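Sign Shop Help Wanted - Production / Counter, Gourlay Sign & Banner

Posted 19/05/2021 by Front Office
47 shares | 2 comments

Busy season is here and we need hands. Banners, yard signs, window lettering, A-frames. Full time, start in June or sooner if you can.

What you'd be doing:
Weeding and taping cut vinyl. Trimming and hemming banners, putting in grommets. Loading the wide printer, watching for banding. Answering the phone when the front is busy. Packing orders for pickup. Some install work, ladders, so you need to be OK with heights.

What we need:
Steady hands, decent eye for straight lines. Can read a tape measure. Can lift a full roll of banner material. Valid driver's license - we deliver to Rondov and sometimes out past Heneo. Design software is a plus but we will teach you. Spelling matters more then you'd think in this business.

Hours 8 to 4:30, a few Saturdays before elections and graduation. Paid hourly, depends on experience. Paid holidays after 2 months. Discount on your own signs, shirts too.

We shipped more than 712 yard signs last month and the Faron Road banner job is next, 164 pieces, so please dont wait on this. No resume? Fine. Write down where you worked and what you did there. Drop it at the counter or send it thru the contact form, put "production" in the subject line. No calls during lunch please.

Small shop, everybody does a bit of everything.
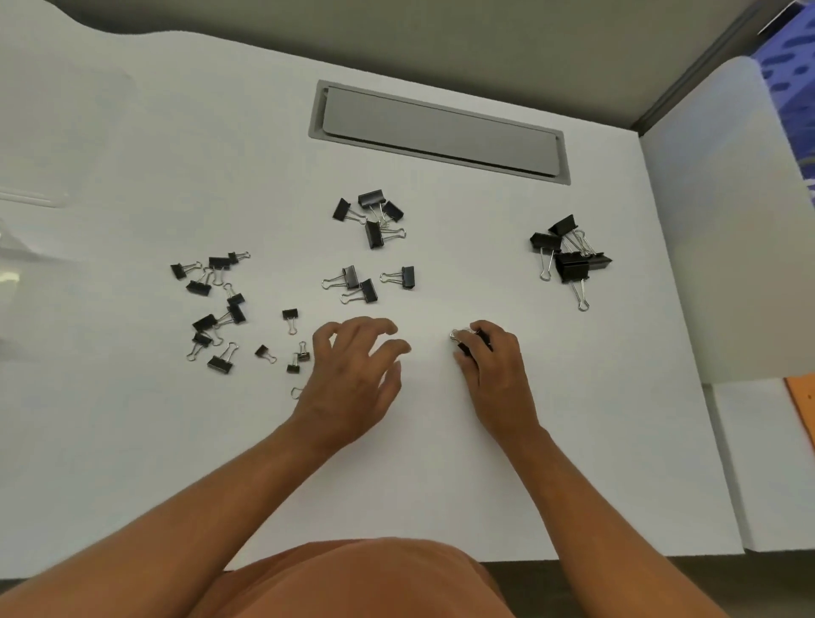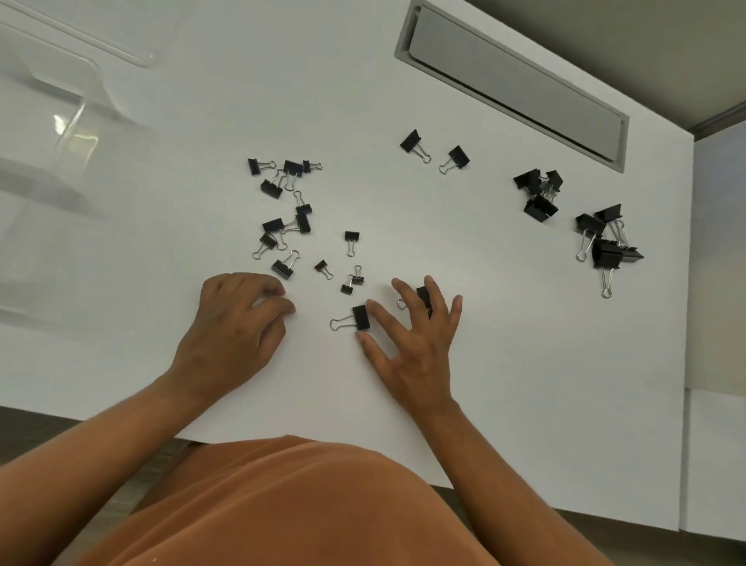
Binder clips on a white desk.

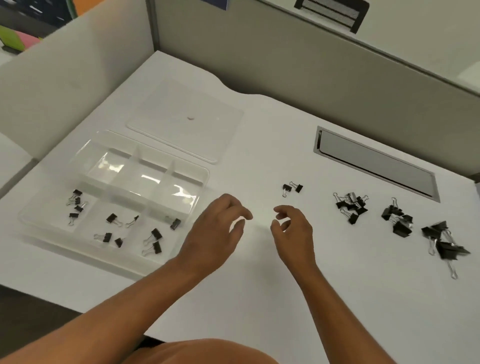 2 comments

gracklefan: Is the install part required? I did banner finishing for years, hemming and grommets both, but my knees are done with ladders. Would come in for the shop side only if that's OK.

Front Office: Shop side only is fine, put that on your note. We can split the installs up.

We use cookies to keep this site working. Accept | Settings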